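Penry building, 2nd floor walk-thru, November 21, 2005
Done by: Izzati Tuhumury. Copy to Ljubica Živković

**Exits and stairs**

- [x] East stair door closes and latches by itself
- [ ] West stair door. Latch sticks, had to shoulder it. Same comment as October!! Work order 821, still open
- [x] Exit signs lit, all of them
- [ ] Boxes from Wollaneo on the west landing. Told the front desk, need them gone today
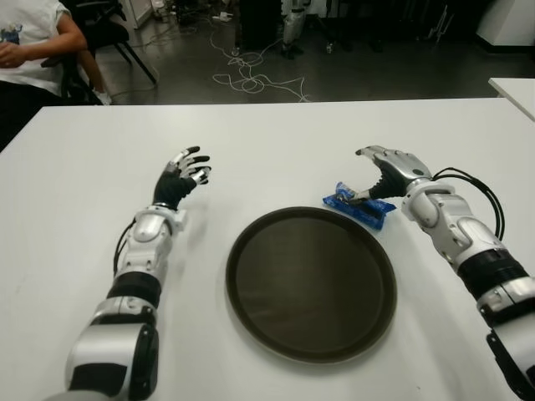 Extinguishers next. Tag on the one by the kitchen is out of date, the rest are fine. Pins in, gauges in the green. While I was on it, general tidiness: wrappers and packets left on tabletops go in the bin before lockup. Kitchen bin was overfull too, lid wont shut.

**Electrical**

- [x] Panel door clear, 29 inches either side, tape on floor still good
- [ ] Panel labels. Circuit 7 says "Boma" and they moved out. Relabel
- [ ] Space heater under desk by the window, plugged into a power strip. Unplugged it, left a note. Wall outlet only or take it home
- [x] GFCI by sink trips and resets

Ljubica, you asked about the strip itself. It's not on the recall sheet I have but it looked tired, brown around one socket. I'd toss it.

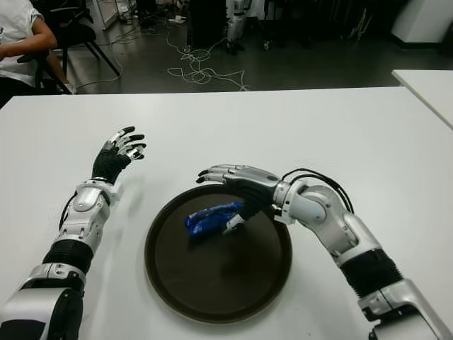 Also want the heater rule in writing, because people keep telling me they never heard it. One paragraph on the kitchen door would do. I can write it if you send me the old one.

**Water, first aid, misc**

- [x] Hot tap ok
- [ ] Ceiling tile stained over the copier, bigger than last time. Roof or AC drain, dont know. Get Cillex to look
- [ ] First aid box: no burn gel, eye wash expired. Bandages fine
- [x] Floor mats flat, no curled edges
- [ ] Emergency light in hall, ran 80 minutes on test, good, but the cover is cracked. Order a new cover

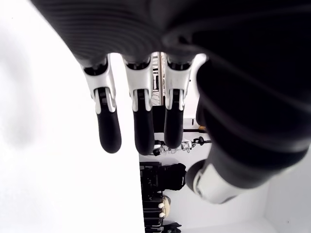
**To fix before next walk**

1. West stair latch. This one first
2. Boxes off landing
3. Kitchen extinguisher tag
4. Burn gel, eye wash
5. Relabel circuit 7

Didn't get to the roof hatch, key missing from the hook. Who has it?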